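Notebook, bench 2, January
Subject: Rarnard soft finger kit, evaluation unit, continued

9:10 a.m. Second morning with the Rarnard kit. The quick start guide is one sheet, folded so many times that it is harder to handle than anything we plan to test. It says setup takes 35 minutes. Mine took until lunch yesterday, mostly spent looking for a hex key that the parts list claims is in the lid. The lid contains foam and a sticker.

For whoever picks this up after me: the question is whether we buy the kit for the Salinas cell (garment sorting, returns side) or stay with the Drelthorpe suction head we already own and already complain about. Drelthorpe loses anything porous. Sports shirts are mostly holes. You see the problem.

9:40. Homed the arm, loaded the vendor's "textile" profile. There are 4 profiles: textile, produce, carton, and one called general, which as far as I can tell is carton with a friendlier name. Closing force in textile is too timid out of the box. It strokes the cloth and comes away with nothing, very politely. Raised the force two notches. Note that the setting does not survive a power cycle unless you press Save AND Apply. Save alone saves it somewhere, I assume, for its own satisfaction.

10:15. Terry towel: fine. Picked, lifted, dropped in the bin, no drama. Everything can pick up a towel. I could train the coffee machine to pick up a towel. Did seven in a row and moved on.

10:50. Thin cotton dish cloth, flat on the table. Bad. The fingertips skate over it until they meet each other. With a bit of a rumple to start from, it grabs happily. So the kit wants its laundry pre-crumpled. For returns this may be a non-issue, going by how people pack returns.

Side note on the software. The Nandero plug-in that comes with it logs every cycle to a file, and the log has columns for everything except which garment it was. I added a free text field. The plug-in strips it on export. I am now writing garment names on paper like it's the old days, next to the cycle number. Current cycle counter is 3,137, which means the evaluation unit has had a busy life before it got to us. Would like to know if the fingertips are original. Email sent to Rarnard, reply so far is a ticket number.

11:30. Moved to the mesh jersey, which is the one that matters. This is the fabric the suction head can't hold for longer than it takes to say so. Kept the flowered cloth on the table so the friction stays the same as this morning's runs. It also makes bench 2 look like somebody's aunt is expected.

Grip behavior on mesh is better than I wanted it to be, having already drafted the grumpy version of this entry in my head. The tips gather the cloth into a fold and squeeze that, so the porosity stops mattering. Where there's a seam in the fold there is more to hang on to. 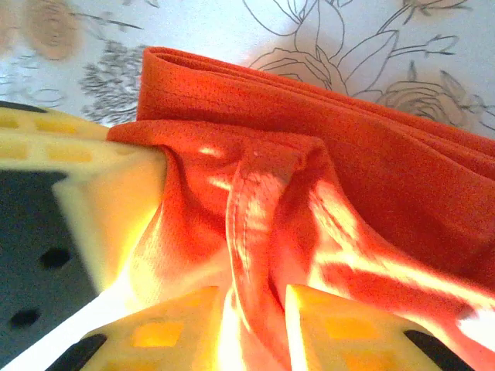
Orange mesh, textile profile, force +2. Stitched seam in the pinch.

Things to check before anyone gets excited:

- Snagging. The fingers have rectangular windows molded into them, and I want to know what a drawstring or a loose thread does when it meets one. Nothing in the manual. The manual does say not to use the fingers to lift people.
- Release. Light mesh may cling to the tips when they open. Need a proper run over the bin with the fan on, same as the Salinas line.
- Marks. Pale yellow is a brave color for a part that will live among used sportswear. Ask what we can clean it with.
- Flat pickup, again, with the approach angle changed. The guide recommends straight down for everything, including the towel, which didn't care.

12:20 p.m. Rarnard wrote back. They recommend the general profile for thin cotton. Tried it. It closed on the dish cloth like a car door and shoved it to the far side of the table. Back to textile.

Leaning toward a longer loan before any purchase order, on condition that they send the missing hex key, or at least admit it exists. Force setting is saved and applied. Please don't power cycle the controller to "see if it stuck," I'd like to find out on my own time. Paper garment list is taped inside the back cover of this book. Drawstrings after lunch.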